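Textile Printing and Surface Design
Week 9 notes, placement prints
25 Apr 2018
Bindu Varghese (lecture), Kumaresan Unnithan (print room)

Recap from last week. Allover = repeats across the cloth, cut pieces land wherever. Placement = sits in one spot on the garment, planned against the pattern piece. Most T-shirts are placement. Today is only placement, allover comes back in the revision session.

1. Where does it go

Measure from the neck seam, never from the hem. Hems move, people change lengths late, and then the whole graphic is off.
Mark center front on the pattern piece before you do anything else. Fold, press, chalk.
Chest print drops lower on bigger sizes. One screen for all sizes is normal in cheap production, so check your smallest and your largest size on paper first. If it runs into the armhole on the smallest, redraw.
Keep clear of side seams unless you print before sewing. Printing over a seam gives a ghost line either side.

2. Ink on dark cloth

Water-based: soft hand, sinks in, weak on black.
Plastisol: sits on top, strong white, can feel like a bib if the area is large. Needs heat to cure.
Discharge: takes the dye out of the cloth. Soft and bright, but only on cotton that was dyed with the right dyes. Test a scrap. The smell is bad, so extraction ON.
White on black usually wants print, flash, print. Two passes. A single heavy pass looks fine on the table and then cracks.
Underbase has to be choked in slightly when a color goes over it, otherwise you get a white halo. Most of the March samples had this.

3. Lettering

Straight lettering is easy to hang crooked. Arched is more forgiving since the eye has no level line to compare, but the center of the arch must be on center front.
Outlines: thin ones fill in. Open the line up a bit in the artwork before making the film. Solid shapes next to outlined ones, watch the ink balance, the solid one needs more and the outline gets flooded.
Film goes ink side to emulsion. Read it twice. Mirrored text is still the most common wasted screen in this room.

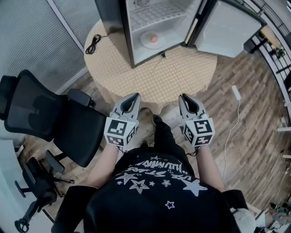 White on black: arched lettering with solid and outlined stars.

4. Practical with Kumaresan

Domański exercise, bring the handout. Groups of four.
Each group gets one screen, one black shirt and scrap jersey. Scrap first!!
Do not wash out in the small sink.
Write your placement measurements on the masking tape, not on teh board.

For next week: one placement design, two colors max, drawn full size on the pattern piece. Include the neck measurment. Reading is the Hemusham chapter on curing, skip the tables.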